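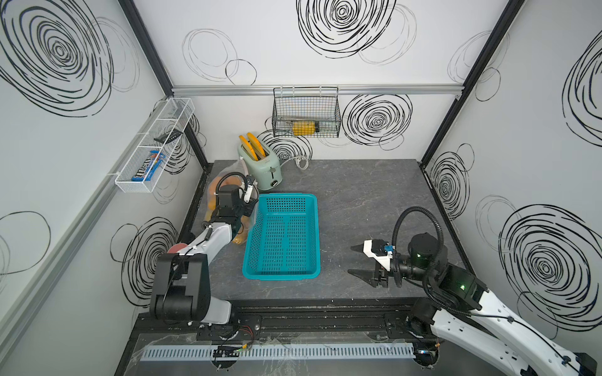
## Chapter 4: Keeping food through the winter

Before fridges, a year had two halves. The half when food came in, and the half when you ate it. Most of what people call farming history is about the first half. This chapter is about the second.

Start with Traltbridge. Small market town, one main street, a river that floods. In the parish store book there is a line for December which reads only "308 sacks, 17 spoilt". No crop named. From the price beside it we can be fairly sure it was potatoes. Keep that line in mind, we come back to it in 4.3 when we look at losses.

### What you need to know already

- How a plant stores starch (Chapter 2)
- What a mould is, and what it needs to grow
- Percentages. Nothing harder than that

If Chapter 2 was a while ago, reread the last two pages of it now. Seriously, ten minutes.

### 4.1 A stored crop is still alive

Grain is dry and nearly asleep. A potato is neither. It's mostly water, it breathes, and it goes on using up its own starch the whole time it is in store. Warm store, fast breathing. Cold store, slow breathing, but too cold and the starch starts turning to sugar, so the potato tastes sweet and browns badly when fried.

Three things go wrong, usually together:

1. **Water loss.** Skin goes slack, then wrinkles. Weight drops. A seller who stored 1000 kg in autumn and sold the lot in spring would not be paid for 1000 kg.
2. **Sprouting.** The eyes wake up. Depends on variety, warmth and how long since lifting.
3. **Rot.** One bad tuber wets the ones next to it, and it spreads from there.

Light matters too. Green patches mean the potato has been in it, and greening goes along with bitter natural poisons. Hence sacks, straw, cellars, closed sheds.

Air is the awkward one. Too little and the heap sweats. Too much dry air and everything shrivels. Nearly every method in this chapter is an argument about air. 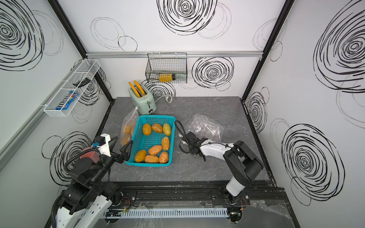 *Fig. 4.1 Potatoes in a mesh basket. Note the light wrinkling of the skins.*

### 4.2 The clamp

Cheapest store there is. Potatoes in a long heap on the ground, thick straw over, then earth over the straw, beaten smooth so rain runs off. Straw tufts left poking out along the top as chimneys. Ditch round the outside.

Jarrah Tawhiri's notes on the Mukell farm give the work order: dry the crop first, sort it, heap it, straw, wait a few days, and only then the earth. The wait let the heap lose its first warmth. Farms in a hurry skipped it and payed for it by spring.

The Mukell clamps held up to 648 sacks between them. Opening one was a commitment. Once the end was broken you took what you needed, stuffed the gap with straw and hoped for no hard frost that night.

**Key words:** clamp, tuber, respiration, dormancy, greening

**Before you read on:** find out where potatoes are kept in your own home. Write down whether the place is light or dark, warm or cool, open or closed. You will need teh note for the activity at the end of 4.3.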